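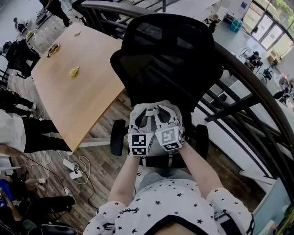

Re: [upstairs] Chairs, again

Date: July 23, 2019
From: Elisa Amato
To: the upstairs list

> Could whoever has been moving the chairs please put them back under the
> tables at the end of the day? I came up this morning and one was right
> over by the railing. Also, are we keeping the black mesh ones or not?
> I was told Saengthong were sending replacements in April and I have
> seen no replacements. And the cables are still all over the floor.

Taking these in order of how cross they made me.

The chairs. Everyone moves them, me included. They have wheels and the floor slopes towards the stairs, or so my pen believes every time I drop it. If you are pushing one along, hold it by the top of the backrest and steer from behind. Please don't tow it by an armrest, which is how the one near the kitchen got its wobble.

The replacements. Saengthong quoted us 65 a chair, then 70 once we had said yes, and then stopped answering. I have a second quote from Prernavus for 2,514 the lot, delivery extra, assembly extra, and I suspect breathing near the van extra. Until one of them comes to their senses we are keeping the black mesh ones. They are perfectly decent chairs. The mesh is kind to the back in this weather and I have grown fond of them, in the way one does when there is no money.

The cables. Yes. The white power strip lives on the floor by the pale oak-coloured table, and the white and black leads have tangled themselves into something a sailor would be proud of. I will bring ties. In the meantime, lift the chair over the leads, don't roll it across. Anyone who wants to plug in a fifth thing can unplug one of their own first.

While I am at it: food. The tables up here are for working at, and small dishes go back downstairs when you have finished with them. Likewise anything small and yellow that has been left behind. If it's yours, claim it.

Can someone let me know who has the Allen keys? They were in the Pridia box and now the Pridia box has only teabags in it.

Elisa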